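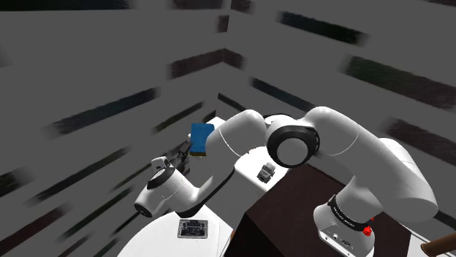

I've had the Forkavley hand-crank pasta machine since October, and I've used it enough now to say something sensible about it. Short version: I love it. Longer version follows, with the grumbles left in.

I bought mine from the kitchen shop in Balthorpe for £117, after years of rolling by hand with a pin that was too short for the job. The machine is heavier than it looks in the shop, and that weight does it nothing but good. Once it's clamped down it stays put, even when you're leaning into a stiff semolina dough with one arm and catching the sheet with the other. The clamp opens wide enough for my worktop, which my old Midov never managed – I used to have to drag a side table in from the hall.

There are nine thickness settings on a dial at the left. You pull it out slightly, turn, and let it drop back. It clicks firmly into each one, and I've never had it slip mid-sheet. For tagliatelle I stop at six. For filled pasta I go to eight. Nine is so thin you can read a recipe through it, and I've only found it useful for showing off (and once for a very delicate lasagne that took me most of a Thursday evening).

My usual batch is 100 grams of 00 flour per egg, rested under a bowl while I get on with the sauce. Manuela Piras, whose class I took last winter, puts a spoonful of semolina in hers and I've started doing the same. It gives the sheet a bit of grip, so the sauce clings properly, and the rollers seem to like it too. No tearing, hardly any sticking!

The cutters come on a separate head that slides on at the back. The wide one is superb. The narrow one is good, but it needs the sheet to be a little drier than you'd think, otherwise the strands come through in pairs and you're standing there peeling spaghetti apart with floury fingers. Ten minutes over the back of a chair sorts it out.

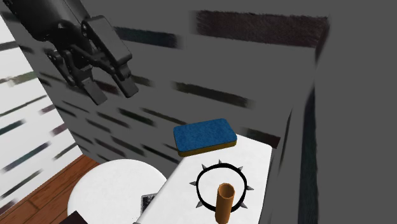
Can you wash the rollers?

Please don't, however tempting it is. Leave the machine alone until any dough left on it has dried, then go over it with a stiff brush and knock the crumbs out over the sink. If something is really stuck, run a scrap of old dough through and throw it away. Water gets in behind the rollers and you'll be finding rust by the following month.

Now the grumbles. The crank handle isn't fixed, it just pushes into its socket, and on mine it works its way out if I turn too fast. It has landed on my foot twice. A bit of tape round the end has improved matters, but at this price I shouldn't need tape. The booklet is also poor, with four recipes and one of them for a dough so wet I can't believe anyone tried it.

The Amarasinghe motor fits, by the way, if you get the adaptor plate. I borrowed one for a weekend when I had a crowd coming and got through 800 grams of flour without breaking a sweat. It's noisy though, and I missed the turning. There's a lovely rhythm to doing it by hand, and you feel straight away when the dough is too soft.

I'd buy it again tomorrow. If you make pasta twice a year, a rolling pin will do you fine. If you make it most weeks, or would like to, this is a proper machine and a real pleasure to use. 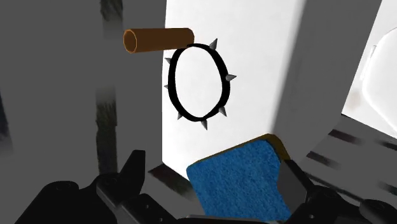 Gwilym wrote in to say that the handle trouble went away on his after he swapped it for the spare from an older Forkavley, which has a small notch at the end, and that he'd take the narrow cutter over the wide one any day as long as the sheets have had a quarter of an hour to dry. He also rolls everything through the widest setting six times before he touches the dial. I do three or four, but I'm going to try it his way with the next batch.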